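Cirdale Bench Automation Users Group
Working Group on Shared-Desk Practice
Minutes of the meeting of 2025-02-07, Clambridge office and by phone

Present: members from the Cirdale, Clambridge and Ulholm sites. Leckie joined by phone and was audible for most of items 2 and 3.

1. Minutes of the November meeting

Approved with one correction. Where the minutes said the group "agreed" on the definition of a clear desk, they should say the group "stopped discussing" it.

2. Desk clearance before a pick run (draft rule 4)

The chair read draft rule 4 aloud: "Before the arm is enabled, the work surface shall hold the target items and nothing else." Ulholm pointed out that under this wording nearly every run on an office desk is a violation before it starts. Keyboards live on desks. The chair asked whether Ulholm was proposing to change the rule or the desks. Ulholm said the rule, as it was cheaper.

Cirdale suggested two zones. Inside the reach zone, target items only. Outside it, fixed items may stay if they are listed on the run sheet and the arm is limited so it can't get to them. There was a long exchange on whether a keyboard is a fixed item. It was settled that a keyboard is fixed if someone has fixed it.
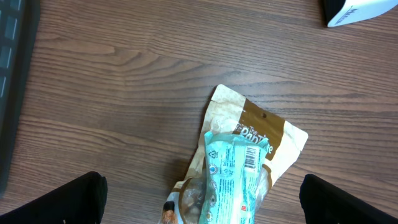
Leckie asked what the run sheet is supposed to say when one package is lying on top of another, as the current form has a single line marked "Item" and the operators there have been writing "bag, etc." The group agreed that "etc." is not an item. Clambridge proposed that stacked packages be entered as two lines, top one first, with a note saying which one the arm is meant to take. Leckie wanted to know what happens if it takes both. Clambridge said that is recorded as a double pick and the run does not count, however pleased everybody is.

Agreed: rule 4 to be redrafted with two zones. The run sheet gets a second item line and a box for "target is underneath."

Action: Cirdale to redraft. Clambridge to fix the form, including the spelling of "gripper."

3. Soft and opened packaging (draft rule 7)

Ulholm presented its log. Of 200 trial picks on soft packaging, 77 were stopped by the operator before the fingers closed. The log has a column for the reason, and in 16 of those stops the reason given is "didn't like it." Ulholm defended this as honest reporting. The chair agreed it was honest and asked for a list of permitted reasons by the next meeting.

Discussion then turned to opened bags. The draft forbids them altogether. Cirdale thought this was too strict, given that bags in actual homes and offices have generally been opened by somebody, usually at the wrong end. Clambridge was less worried about the bag than about the crumbs, having spent almost 4 hours cleaning a finger joint last fall. That part of the discussion was not brief.

It was agreed to allow opened bags on three conditions: the torn end is noted on the run sheet, the fingers start fully open and clear of the bag on both sides, and the operator checks the approach through the wrist camera before giving the close command.

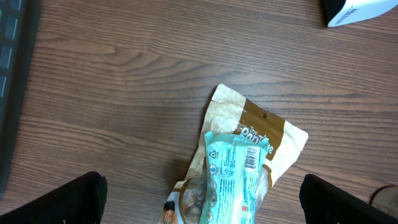 The third condition drew the most comment. Cirdale asked who decides that the approach is good. The operator decides, and initials the sheet. Cirdale asked whether the operator may initial the sheet in advance to save time. The operator may not. Cirdale asked that the minutes show it was only a question.

Ulholm asked for a line covering clear windows in packaging, where glare on the film can confuse the camera. Accepted as guidance, to go in the notes. Leckie's view on this was lost with the phone line.

4. Food on the work surface

The existing rule bans food and drink at the bench. Clambridge asked whether pet treats used as test items are food. The chair ruled that a test item is a test item for as long as it is on the run sheet. A member asked what it is afterward. Deferred.

5. Stop button labels

Leckie's labels have arrived and say "STOP (PLEASE)." To be reprinted.

6. Any other business

Ulholm again raised the length of the rule book. Noted, and added to the rule book's list of open issues.

Next meeting to be hosted by Ulholm, who will bring the list of reasons. Papers to be sent out beforehand this time.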